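Notebook, flower wrapping bench, Nitcombe
21 November 2023

Bay relined since the September entries. Butterfly paper on the walls, pink ground, fixed behind the aluminum bars. Floor is the white sheet with the black line flowers and birds. Wire basket hung from the back beam for small items.

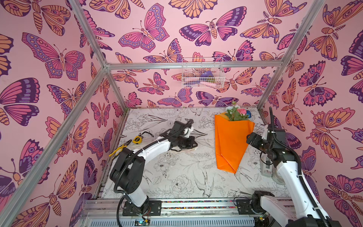 Wrap stock today is Odera sheet, 230 mm on the short side after trimming. Previous batch measured 219 mm and left too little overlap at the stem end. Stems are artificial throughout, so no water sleeve. Trial order: cone first, bouquet in, ribbon last.

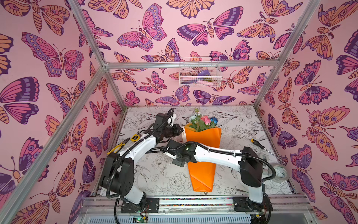
Orange wrap folded to a cone, bouquet in, open end toward the back wall.

Ribbon is the pale pink Clurnero roll with gold lettering, cut at 200 mm. It twists easily and the print then reads badly. Flatten before folding. Bag has small specks and faint stains, plus a small hole in the big peony. Patch from behind or replace. 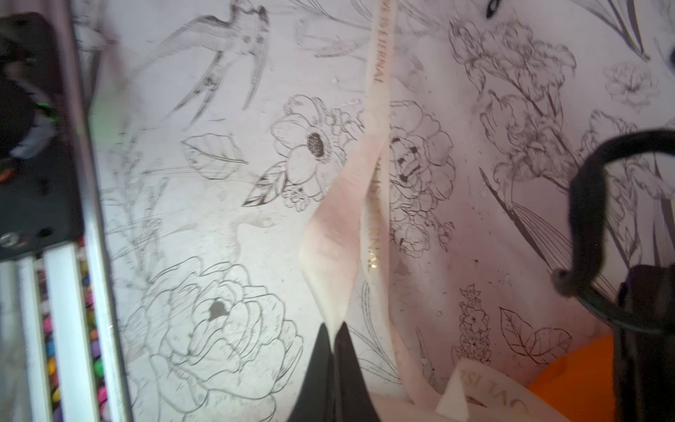

Cut length to be checked again with the wider Sarisum ribbon, which needs a longer tail. Lettering should face out on the finished bouquet; mark the back of each piece in pencil.

Plain peach sheet next. Matte, no print, no seams.

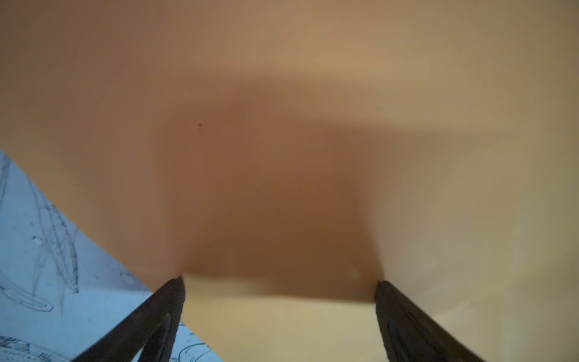
Creases to be set by hand with the bone folder, 17 mm in from the edge. Reject any sheet marked on the outer face. Small specks are acceptable if they fall inside the fold.

Open: hole in floor sheet, ribbon tail length, second pack of Odera.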